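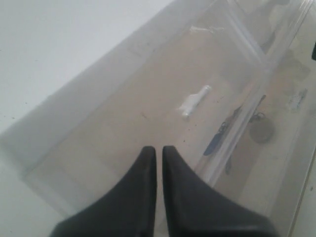 Esteban, dataset maintainer, Unotholm Weather Diaries

README for the Kutside Rain Notebooks, transcribed

What you get

A table of daily weather remarks copied out of notebooks kept in the village of Kutside, plus a second table of rainfall readings, where the writer could be bothered to take one. The remarks are opinionated. "Wet" appears more often than any other word and "nice" is mostly reserved for mornings when the neighbors were away.

Files

remarks.csv has one row per entry
rain.csv has one row per gauge reading, in millimeters
places.csv lists local place names and our best guess at where they are
notes.txt holds everything that refused to fit in a column

Columns in remarks.csv

entry_id: a number. It means nothing, so please don't sort by it and draw conclusions.
book: which notebook, 1 to 6
day_text: the date as written, spelling included
day_clean: the date as we think it was meant
remark: the text, line breaks removed
sky: clear, cloud, rain, snow, fog or grumbling. The last one is for entries that complain about the weather without saying what it was.
hand: A or B. There are 2 handwritings. B is tidier and gives up sooner.
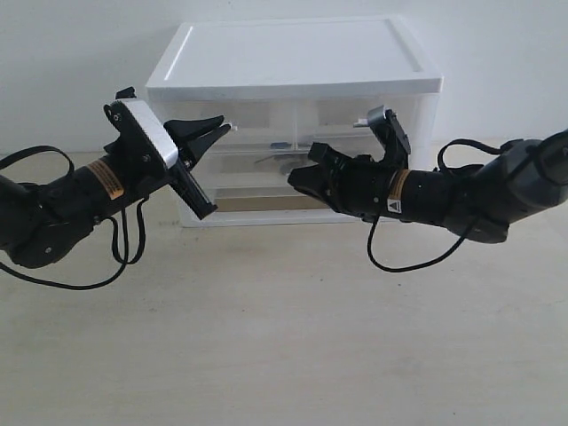

Last changed: August 11, 2024

How it was transcribed

Each page was typed twice and the two versions compared. Where they disagreed, a third reading settled it, or the word went in square brackets with a question mark. Book 4 has a great many square brackets. It was written in soft pencil and then, judging by the pages, carried in a coat pocket for most of its life.

We kept the original spelling in day_text and remark. "Febuary" is correct, in the sense that it is what the book says.

Known problems

Book 2 has no entries for December. Book 3 has two sets of December entries, in different hands, which disagree about whether it snowed. Both are included. We have stopped arguing about it.

The gauge was moved at least once. The entry says "moved gauge, better now" and does not say where from, where to, or better in what way. Treat readings before and after entry 2288 as two separate series.

Some 8 pages of Book 5 are stuck together. We left them that way.

"The usual" as a remark has been coded as rain. If you prefer to leave it blank, filter on remark = "the usual" and be prepared to lose a good part of the fall.

Place names shift around. "Top field" is in at least two places, and "over Zulircombe way" seems to cover anything east of the kitchen window.

Uses we'd encourage

Local history, teaching people to clean messy dates, checking whether your grandmother was right about that summer.

Uses we wouldn't

Climate trends. The gauge was read when someone remembered, and people remember best when it's pouring.

License

Free to use and change, with credit to the Unotholm Weather Diaries. If you fix a date, send the fix with the entry_id and your reasoning. Corrections to the spelling will be returned unread.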